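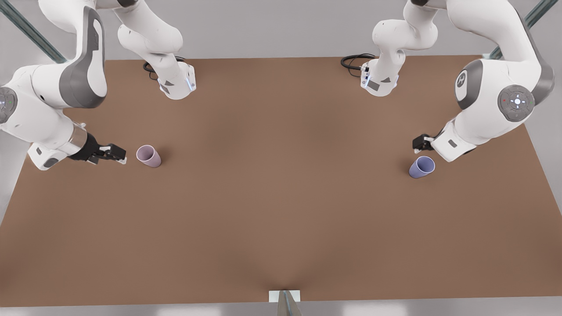 copperrail
Has anyone been to the Dunbar since it opened back up? I want to know if the old bar itself survived.

tinroof_298
It survived! Same long counter, same brass rail, and they cleaned the ceiling so well you can finally see the painted birds. I went at 4 p.m. in June and had the place nearly to myself.

mapleandrye
Glad about the ceiling, but the new booths eat up all the standing room. I liked it crowded and a little scruffy.

tinroof_298
Oh, I love the booths! You can hear your friends now. And the Zostik sour is back on the menu (with the egg white, thank goodness).

mapleandrye
The sour is great, I'll give you that. Still miss the jukebox.
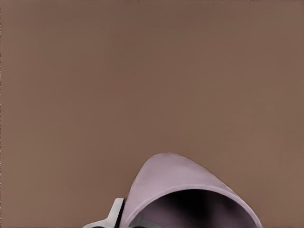

copperrail
Where do you go in if the Wureo Street door is locked?

tinroof_298
Use the side entrance through the Umell Hotel lobby, then go down the stairs on your left. The coat check is right there too.

pier108
Seconding the side door. I disagree on the sour though, way too sweet for me. Get the rye punch and sit at the far end of the counter, best seats in the house!

copperrail
Going tomorrow after work, will try both drinks and report back.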